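Progress report no. 2 to the program office
Project: Evaluation of the Tukik hand-held gripper kit
Prepared by: Dandeo, evaluation team
Date: 29/08/2020

1. Purpose of this report

In the first report we described the delivery of the kit and the training of our staff. The present report covers the handling trials with household and library objects, the condition of the kit after these trials, and the money spent. At the end we ask for one decision from your side.

2. Work done in the period

The trial plan had 20 objects in four groups: kitchen, office, clothing and books. Until now 16 objects are finished. The four that remain are all from the clothing group, and we moved them to September in order to give more time to the books.

The books were added to the plan at the request of Caputo, who wish to know if the kit is suitable for work in small libraries and reading rooms. We must say that this group was more difficult than we expected. A paperback bends when the pads close on it, and the operator has to learn how much pressure is enough. A hardcover keeps its form, but it is heavy for its thickness and it likes to turn between the pads if it is taken far from the middle.

For the children's books we selected titles in several languages, so the printed covers are different in color and in lettering. This was also a wish of Caputo – their own collection is mixed in the same way.

3. Observations on the product

The handle is comfortable and new operators understood it quickly. The instruction booklet is less good. The chapter about changing the finger pads is only half a page long, and two of our operators mounted them in the wrong direction at the first attempt.

The pads are the weak part of the kit. Wear is seen first on the edges and corners, where the material becomes rough. We have asked the supplier, Zakilus, if a harder pad can be offered for the same price. Their answer was polite but it did not contain a date.

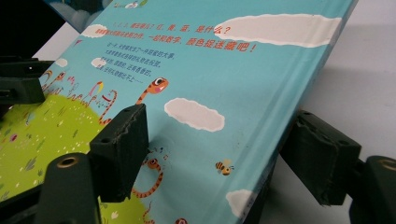

Fig. 1. Book group: hardcover picture book with Chinese text, held between the finger pads.

On one pad the top edge is chipped, and the corners of the other are worn. We will continue with this set until the plan is complete, so that the final report can show the full wear, and we keep the spare set closed.

4. Costs

In this period we spent 700 euros, mostly on test objects and on one additional set of pads. The spending is inside the approved budget. No new equipment is planned.

5. Next steps and decision requested

In September we will finish the clothing group and repeat the paperbacks with a second operator. We kindly ask you to confirm if the comparison with a motor-driven gripper should stay in the plan. If yes, we need access to such a device for two weeks – if no, the final report can be sent to you earlier.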